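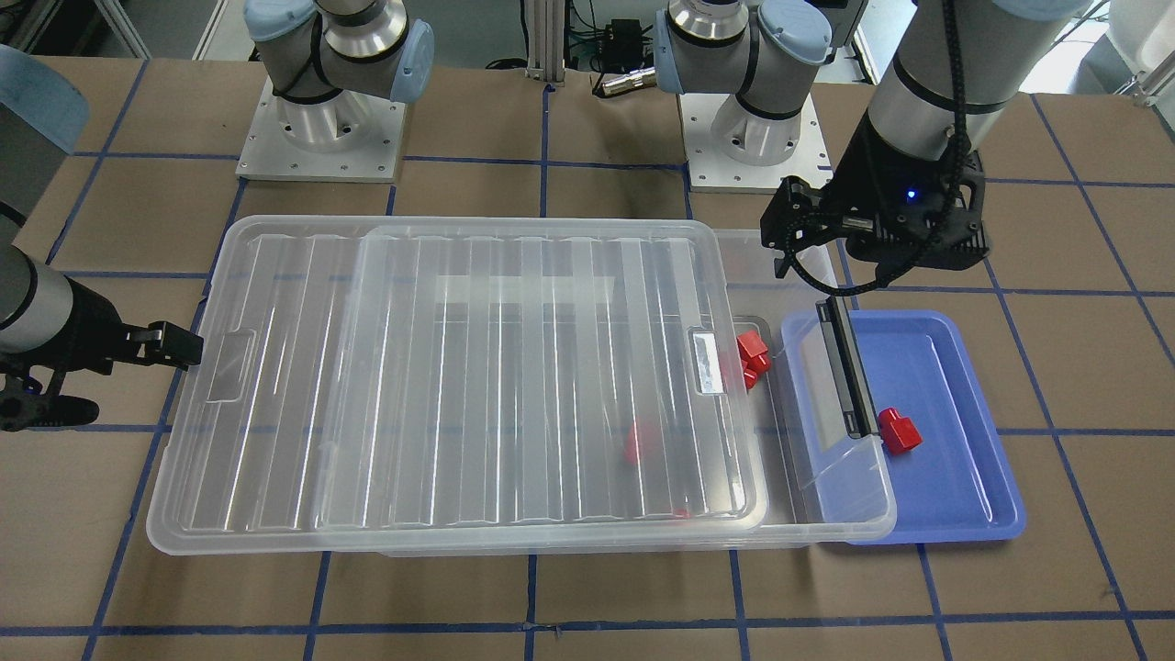 Jamila Wijesinghe wrote in to ask whether a clear lidded bin is worth the bother for children's blocks, or whether she should stick with the drawstring bag her two have been emptying onto the rug since February. Get the bin, Jamila! I was a bag person for years and I'm never going back.

Posted in Storage & Sorting by Dewan, February

What sold me was being able to see the colours through the side. My lot will happily play with whatever they can spot from across the room, and a bag just looks like a bag. So, how to set one up so that it stays tidy past teatime.

First, tip everything out. All of it, the fluff too. Put a shallow tray with a raised rim next to the bin before you start, as you want somewhere for pieces to land while you decide about them. We do the first sort by colour, mostly as small people can help with that, and red always goes first in our house (there's a feeling that red is the fastest).

Big chunky pieces go in at the bottom. Lay them flat if they'll lie flat, then let the smaller ones fill the gaps. Please don't do neat rows! I spent an entire evening on neat rows once, 100 blocks, and it lasted until breakfast.

Stop filling a good 5 cm below the rim. If a block is sticking up, the lid will rock on it and somebody will lean on it to make it shut, and that's how lids crack. Give the bin a gentle shake from side to side and the heap usually drops a bit.

Now the lid. Set it down loosely first and slide it along until both ends line up, then press the edges down all the way round, and only then do up any side latches. If one end won't go, take the lid off and look for the block under it — there is always a block under it. 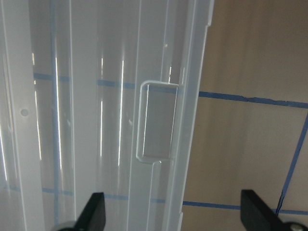

Lifting is the other thing to get right. Use the moulded grips if your bin has them, one hand at each end, and don't carry it by the lid, however firmly it seems to be on. Ribbed sides are a real help on a big bin, they stop it bowing out when it's full. Frosty plastic is fine too, by the way. You lose some of the detail but colours near the side still show well enough for a child to find the right one.

Cleaning is easy. Warm water, a drop of washing-up liquid, an old toothbrush for the grooves, and then leave it upside down on a towel. Skip the scouring pad, it takes the shine off and you'll be looking at the scratches for ever.

For labels I use a strip of masking tape on the short end, so I can read it when the bins are side by side on the shelf. Ours says BLOCKS, in very wobbly felt tip, and I love it. If you can't bear masking tape, the sticky pockets from Trondlow peel off cleanly and you can swap the card when the contents change.

Next time I'll do train track, which is a much sillier shape and needs a longer bin!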